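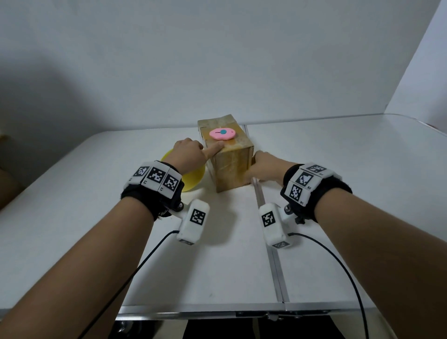

4 Mehrfach verklebte Kartons am Packtisch

4.1 Material und Bestand

Der untersuchte Bestand umfasst 404 Kleinkartons aus dem Rücklauf des Versandlagers Garska. Aufgenommen wurden nur Kartons, die mindestens einmal geleert, erneut befüllt und wieder zugeklebt worden waren. Faltschachteln mit Steckboden, Versandtaschen und Kartons mit Aufreißfaden blieben außen vor, weil ihre Verschlüsse mit denen gewöhnlicher Faltkartons nicht vergleichbar sind. Der Rücklauf des Monats September wurde vollständig gesichtet, der Bestand stammt ausschließlich aus diesem Monat.

Jeder Karton erhielt ein Protokollblatt. Darauf wurden Kantenlängen, Wellenart, Zustand der Deckelklappen, Zahl der sichtbaren Bandlagen und Lage der Nähte vermerkt. Die Zahl der Bandlagen ließ sich bei klarem Band nicht immer sicher bestimmen. Liegen mehrere Streifen genau übereinander, ist am Rand nur eine dickere Kante zu fühlen. In solchen Fällen wurde die Kante mit dem Fingernagel abgetastet und der niedrigere der beiden möglichen Werte eingetragen. Die in 4.3 genannten Werte sind daher als Mindestwerte zu lesen.

Als klein gilt im Folgenden ein Karton, der sich mit zwei Händen an gegenüberliegenden Seiten oder Kanten halten lässt, ohne dass die Arme gespreizt werden müssen. Diese Abgrenzung folgt der Praxis am Packtisch und deckt sich nicht mit den Größenklassen der Versanddienste. Sie schließt würfelförmige Kartons ein, die im Bestand häufig waren und beim Verkleben andere Probleme machen als flache. Bei ihnen sind die Klappen im Verhältnis zur Höhe kurz, und das Band läuft oft über die Deckelfläche hinaus weit an den Seiten herunter.

4.2 Ablauf am Tisch

Gearbeitet wurde an einfachen Klapptischen mit glatter Oberfläche. Auf eine Umrandung oder einen Anschlag wurde verzichtet. In einem Vorlauf mit fester Anschlagleiste hatten die Packenden den Karton fast durchgehend gegen die Leiste gedrückt und die zweite Hand für anderes benutzt. Für die Frage, wie ein verklebter Karton mit beiden Händen geführt wird, war diese Anordnung unbrauchbar.

Der Ablauf war für alle Durchgänge gleich. Der Karton wurde aufrecht abgestellt, ausgerichtet, auf Standfestigkeit geprüft und mit den beizulegenden Teilen zusammengeführt. Erst danach wurde entschieden, ob er geöffnet werden musste. Als Beilage dienten kleine, weiche oder runde Teile, die auf einer ebenen Fläche leicht verrutschen. Ihre Form sollte das Ablegen auf dem Deckel weder unmöglich machen noch allzu sehr erleichtern.

Eine Anweisung zur Handhaltung gab es nicht. Vorgegeben waren lediglich die Reihenfolge der Schritte und die Regel, dass der Karton beim Ausrichten auf dem Tisch bleibt. Angehobene und wieder abgesetzte Kartons wurden gesondert gezählt und gehen in die Auswertung der Haltegriffe nicht ein.

Abbildung 4 zeigt eine Handhaltung am stehenden Karton. Die rechte Hand umfasst die Seite, die Finger liegen gekrümmt an der senkrechten Kante. Die linke liegt an der oberen vorderen Ecke, der Zeigefinger ist gestreckt und drückt knapp unterhalb des rosa Teils, das auf der Oberseite liegt. Wir bezeichnen diese Verteilung als Kanten-Ecken-Griff. Davon zu unterscheiden sind der Klammergriff, bei dem beide Handflächen parallel an den Seiten anliegen, und der Deckelgriff, bei dem eine Hand von oben auf die Klappen gelegt wird.

Der Deckelgriff scheidet aus, sobald auf der Oberseite etwas liegt. Der Klammergriff bleibt möglich, verlangt aber auf glattem Band einen höheren seitlichen Druck. Bei weichen Seitenwänden wölbt sich dann der Deckel, und ein rundes Teil beginnt zu wandern. Die Packenden wechselten in diesen Fällen meist ohne Unterbrechung in den Kanten-Ecken-Griff. An der Kante ist der Karton steifer als in der Fläche, und der Finger an der Ecke kann ein Kippen früh auffangen.

4.3 Zustand der Klebeflächen

Von den 404 Kartons wiesen 70 an allen sichtbaren Flächen Band auf. Diese Gruppe wird im Folgenden als vollflächig verklebt geführt. Gemeint ist damit nicht, dass jede Stelle bedeckt war, sondern dass keine der frei zugänglichen Flächen ganz ohne Band blieb. Bei den übrigen Kartons beschränkte sich die Verklebung auf Deckel, Boden und die angrenzenden Streifen der Seiten.

Klares Band über braunem Karton verändert das Aussehen der Fläche stark. Wo es glatt anliegt, wirkt der Karton dunkler und leicht bernsteinfarben; wo Luft eingeschlossen ist, bleibt er hell. Das gefleckte Bild, das auch der Karton in Abbildung 4 an seinen glänzenden Flächen hat, wurde in den Protokollen zunächst uneinheitlich als Verschmutzung, als Feuchteschaden oder gar nicht eingetragen. Nach Durchsicht der ersten 100 Blätter wurde dafür ein eigenes Feld eingeführt, und die bereits ausgefüllten Blätter wurden anhand der Kartons nachgetragen.

Die Fleckung allein sagt über die Haltbarkeit des Verschlusses wenig aus. Aussagekräftiger waren die Nähte. Läuft eine Naht quer über die Stoßfuge der Deckelklappen, hebt sich das Band dort zuerst ab, vor allem wenn die Klappen bereits geknickt sind. Läuft sie neben der Fuge, kann der Karton auch mit faltigem Deckel noch fest verschlossen sein. Geknickte Klappen kamen in beiden Gruppen vor. Sie entstehen beim Öffnen mit der Hand, wenn die Klappe an einer Ecke hochgezogen wird, bevor das Band auf ganzer Länge gelöst ist.

Elf Kartons mussten aus der weiteren Auswertung genommen werden. Bei ihnen hatte sich beim Ablösen des Bandes die Deckschicht des Kartons so weit mitgelöst, dass neues Band nicht mehr hielt. Alle gehörten zur Gruppe der vollflächig verklebten. Ob die Beschädigung auf die Zahl der Bandlagen oder auf ein bestimmtes Band zurückgeht, lässt sich mit dem vorliegenden Bestand nicht klären. Die Bänder waren in Garska nicht nach Lieferung getrennt worden.

4.4 Haltegriff und Reibung

Zur Einordnung der Beobachtungen aus 4.2 wurde ein Teil der Kartons auf einer geneigten Platte geprüft. Verwendet wurde die Platte Stakex in der Ausführung mit stufenloser Neigung. Der Karton stand jeweils auf dem Boden und wurde anschließend auf die Seite gelegt, an der er beim Packen gehalten worden war. Erfasst wurde der Winkel, bei dem er zu rutschen begann. Die Einzelwerte stehen im Anhang, Tabelle A2.

Unverklebte Seiten rutschten später als verklebte. Innerhalb der verklebten Seiten war die Streuung groß. Glatt anliegendes Band verhielt sich gleichmäßig, während Falten und überstehende Enden den Karton mal hielten und mal freigaben. Für das Halten mit den Fingern lassen sich diese Werte nur mit Vorsicht übernehmen. Haut haftet auf klarem Band anders als die Prüfplatte, und trockene Hände griffen nach Angabe der Packenden schlechter als auf rohem Karton.

Der Griff an der Kante ist von diesen Unterschieden weniger betroffen. Die Finger liegen dort nicht nur an, sie greifen ein Stück herum. Der Karton wird also auch durch die Form gehalten. Das stimmt mit dem Schema von Catacutan überein, nach dem Haltegriffe in solche mit Reibschluss und solche mit Formschluss eingeteilt werden. Das Schema sieht allerdings keine Mischform vor. Beim Kanten-Ecken-Griff hält die eine Hand überwiegend durch Form, die andere drückt mit der Fingerspitze auf eine glatte Fläche. Wir haben ihn deshalb keiner der beiden Klassen zugeordnet und führen ihn getrennt.

4.5 Ablage auf dem Deckel

Das Ablegen einzelner Teile auf dem geschlossenen Karton war im Ablauf nicht vorgesehen, kam aber regelmäßig vor. Flache, gerundete Teile blieben auf dem Deckel liegen, solange dieser nicht zur Mitte hin eingefallen war. War er eingefallen, rollten sie zur Fuge und lagen dort stabiler als zuvor. Aufgewölbte Deckel waren ungünstiger. Auf ihnen wurde das Teil oft mit einem Finger gesichert, womit dieser Finger für das Ausrichten fehlte.

In der Packanweisung Sisov, nach der in Garska gearbeitet wird, gilt die Oberseite des Kartons als freizuhaltende Fläche. Die Regel ist auf große Kartons zugeschnitten, bei denen auf dem Deckel das Versandetikett sitzt und gestapelt wird. Für kleine Kartons, die einzeln am Tisch stehen, ist sie nach unseren Beobachtungen entbehrlich. Wer ein Beilageteil kurz auf dem Deckel ablegt, hat es beim Öffnen griffbereit, muss es dann aber vor dem Lösen des Bandes noch einmal umsetzen. Ob das Zeit spart, wurde nicht gemessen.

Für die Durchgänge in Abschnitt 5 wurde die Ablage auf dem Deckel freigestellt und im Protokoll vermerkt. Die vollflächig verklebten Kartons werden dort getrennt ausgewertet.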